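Handout 6: Two arms on one bench, and what to believe about it
Open Workshop course, Gundonance. Handed out 2/15/19

Read this before you come in, and bring your own cable sketch. The first half is about the build. The second half is about claims, and I'd put more weight on it, because most of you will read far more build pages than you will ever build arms.

## 1. Where we are

The bench is a shared one. The frame is metal extrusion, the top is wood, and there are plain panels on three sides. The two arms sit at the near corners with a black beam running between them. We call the left arm Orna and the right arm Skavau, mostly so that people stop saying "your arm" and "my arm" across the table and meaning different things.

The build guide we started from is the Schwaiger plan, which has been copied around so many times that I can no longer tell which parts were tested and which parts were guessed by somebody downstream. It promises a working pair in 48 hours. I have not met a person who managed it, and the guide doesn't say whether the hours include printing, waiting for parts or sleeping.

Treat the plan as a list of suggestions. The hole spacing is good. The wiring chapter is thin, and the chapter on calibration is two paragraphs and a wish.

## 2. Cable routing

The plan shows every cable as a straight line hugging the link. That works on paper and on an arm that never moves. A wrist that turns needs slack, and slack has to go somewhere.

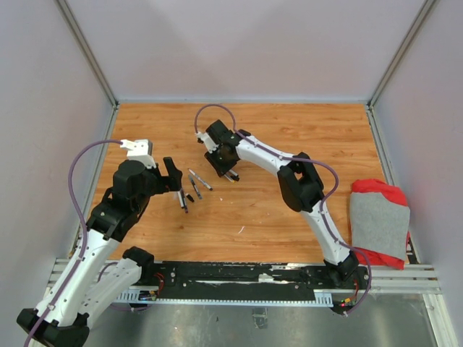 Slack is a trade. Too little and you load the connector every time the wrist rolls. Too much and you have a loop that can snag on the other arm, on a bracket, or on your sleeve. People online will tell you there is a correct length. Ask them for which joint, at which angle, and with which cable, and the correct length tends to go away.

What I want from you before power goes on:

- Move each joint by hand through its full range and watch the loop the whole way.
- Mark the two positions where the loop is tightest.
- Do the same again with the other arm parked in the worst place you can think of.
- Clip the cable to the link only after that. A clip in the wrong spot is worse than no clip.

Check the base end too. Loose wiring near a base tends to be left for later, and then later never comes. If you can touch a board while reaching for the table edge, cover it or move it.

## 3. The table surface

A wood top is fine. It is cheap, it takes screws, and you can replace it. It is also patterned, and knots and grain lines can confuse simple vision code that looks for dark thin things on a light background. If your code finds a pen where there is a grain line, don't tune the threshold for an hour. Lay down plain paper, run it again, and find out whether the wood was the problem.

Scraps count as well. Anything small and pale on the wood is one more thing for the code to find. Wipe the top before a run, or leave the mess there on purpose and write down that you did. Either is acceptable. What I won't accept is a clean table in the test and a messy one in the claim, or the reverse.

## 4. Pens as test objects

Pens are cheap and everybody has them, so they turn up in a lot of home builds. They are also a harder test than they look. They roll. They are thin, so a gripper that comes in slightly high closes on air. A cap can come away from its barrel, and then you have two objects where your script expected one.

They can be an easier test than they look, too, if you choose how they lie. A lone pen at a friendly angle says very little. Two side by side, with the fingers having to go between or around them, says more. 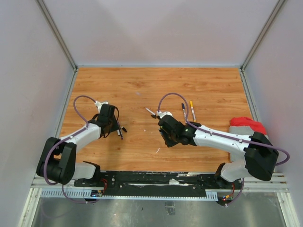
*Fig. 2. Both grippers low over the table, with markers and loose caps on the wood.*

Now the sceptical part. Suppose I printed a photo like Fig. 2 on a project page and wrote "dual-arm sorting" under it. What would you know? You would know that there are two arms, that there are pens, and that the grippers are near some of them. You would not know whether anything was picked up, whether a person was steering, or how many tries came before. A still picture is very weak evidence for a verb.

The same goes for video, with a little more care. Look for cuts. Look at the clock, if there is one. Look at whether the pens begin in the same places each time.

## 5. Numbers

Write-ups of small builds like round numbers. "100 percent success" is the usual one. My first question is always: out of how many? If the answer is 2, then the figure is true and useless.

For your own log, record:

| Item | What to write |
|---|---|
| Trials | Every start, including the ones you stopped |
| Layout | A sketch or photo before each run |
| Control | By hand, by script, or mixed |
| Result | Picked, dropped, missed, stopped |
| Repairs | Anything tightened or re-clipped between runs |

The row people skip is the last one. If you tightened a wrist screw halfway through, you have tested two machines, and the log should say so.

## 6. For next time

1. Finish the hand-movement check on one arm, Orna or Skavau, and bring your marks.
2. Find one home-build page that makes a claim about what its arm can do. Write one paragraph on what the page shows and one on what it only says.
3. Look up part 1041 in the Schwaiger list and work out whether the bracket it names fits our wrist. I think it doesn't. I have been wrong about that list before.

The bench is free most evenings. Power stays off unless a second person is in the room.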